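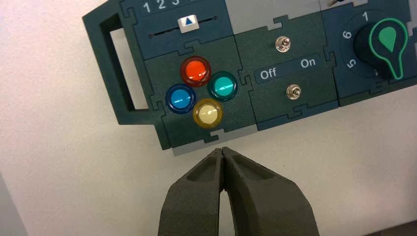

So who gets your bench when that thing learns the job? Brunon asked me that under my last post. The bench stays mine. Panel checks at Molness are moving to the arms, and I moved to sorting rejects.

We ran 2,829 checks by hand in June. My thumbs noticed.
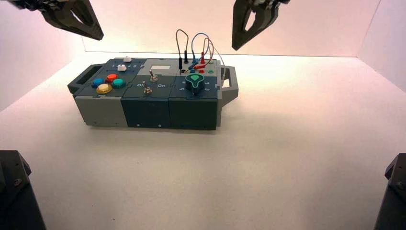
Both arms over the board, patch cables plugged in.

Pay is the same, I asked first. Breaks changed. We used to stop when a tray was done, now it's by the clock. Not everybody likes that.

The target is 800 a shift. Best so far is 558. Until it gets there, 2 of us stay on hand checks.
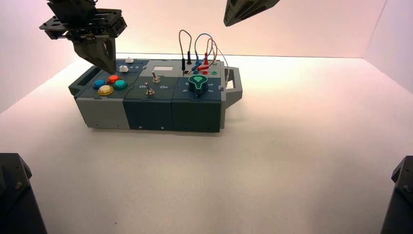

Left gripper near the white buttons.

Tindall line goes next, then Protine. People over there want to know about training hours. Mine were paid, all of them. Get it in writing before you start.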